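The night the folding arm ate a dish towel

I promised a while back that I'd write up the Great Towel Jam, and then March happened and I got distracted by gearbox noises. So here we go, and I'm going to go long, because this is the most fun I've had with a fault since I started building this thing!

Quick recap for anyone new. I have a small secondhand arm bolted to a bench in the spare room, a two-finger gripper I've rebuilt more times than I want to admit, and a little fixed camera that looks at whatever I'm trying to fold. The project is called Lullano. The goal is to take a towel out of a heap, find two corners, and lay it flat. Some evenings it does this beautifully and I run around the house telling people.

Up to that night I'd logged 385 attempts with the stiff test cloths, and the failures were all boring ones. Missed the corner, dropped the corner, grabbed two layers when it wanted one. Then I got greedy and switched to thin striped cotton, the floppy kind with a weave you can nearly see through.

It was around 22 minutes into the run. I'd gone to make tea (I know, I know) and when I came back I could hear a sort of whirr, pause, whirr from the hallway. The wrist was turning, stopping, and turning again, and with every turn it was winding cloth around itself. The software was perfectly happy. Status line green, confidence high, "searching for corner." It had been searching for a corner for a good long while, with the towel wrapped twice around the wrist and one edge heading for the gap behind the finger linkage.

I hit the stop button and everything went quiet, which was lovely. Then I pulled up what the camera had been looking at.

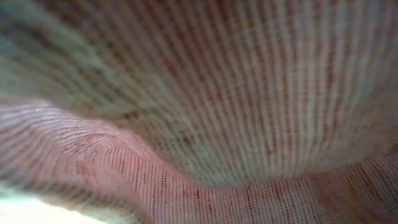 What the corner finder had to work with. Cloth, cloth and more cloth.

When I first opened that I laughed out loud. There isn't a corner in it anywhere! You've got a big puffed-up fold with red-brown stripes, a pinker fold on the left with its threads going off in another direction, and a flatter bit at lower right where the weave is open enough to make little rectangles. And it's all a bit soft on top of that, because the cloth is far too close for the lens.

Now put yourself in the corner finder's shoes. It looks for places where two strong lines meet. Where the folds overlap, the stripes on one layer cross the stripes on the other, and to my code that looks like a fantastic corner. So it picks one and turns the wrist to line up with it. Turning the wrist drags the cloth, the folds move, and a brand new "corner" shows up somewhere else. Off it goes again. I found 300 corner detections in the log for that one attempt, every single one of them rubbish and nearly all of them scored above my threshold.

The second problem was worse, and it's the one I'd like other hobby builders to check on their own setups. My force limit should have tripped. I'd set it at 2225, in the raw counts the driver board gives me, and I remember being very proud of how carefully I'd tuned it. But I'd tuned it on the stiff cloths, which push back all at once. Thin cotton tightens gradually, and because the wrist kept pausing between searches, the reading sagged a little every time and never reached the limit. The motor was getting warm by the time I touched it. Not scary warm, but warmer than I want anything wrapped in cotton to be, in a room I'd just walked out of.

I posted the log on the Indley builders' forum that same night, and Cúc Âu answered before I'd finished cutting the towel off. (It did have to be cut. Sorry, towel.) She asked one question: "What does your arm do when it can't see the table?"

Well. Nothing! It had no opinion on the matter. I'd never written that check, so a view completely full of fabric counted as a perfectly good view. I went and sat on the stairs for a minute after reading that.

So, what changed:

The arm now looks for a strip of bench at the edge of its view before every move. No bench, no wrist motion. It opens the fingers and waits for me.

The wrist has a total turning budget for each attempt, and the pauses don't reset it. Once it's spent, the attempt is over, whatever the corner score says.

The force check keeps a running average as well as the peak, so a slow squeeze trips it too. I tested this by holding a rag and gently leaning back, and it stopped so politely that I did it again just to enjoy it.

There's a printed guard over the gap behind the linkage. It's ugly and orange and I love it. I borrowed the shape from the old Prosser cable covers and stretched it until it fit.

And I don't leave the room. That one isn't code, but it's on a sticky note on the door.

I also tried to make the corner finder smarter about stripes, by blurring the image before looking for lines. It helped on some folds and made others much worse, and I've parked it for now. If you've had any luck telling a printed or woven stripe from a real cloth edge, please, please leave a comment. I've been reading about using a second camera off to the side for depth, and there's a cheap one in the Flavton catalog that I keep opening in a tab and closing again.

Since the fixes I've gone back to the thin cotton and it has jammed once, early on, and let go by itself with the fingers open and the towel sliding off onto the bench in a heap. I cheered. Next up is the waffle-weave stuff, which I bought too much of, and I still need to track down that gearbox noise.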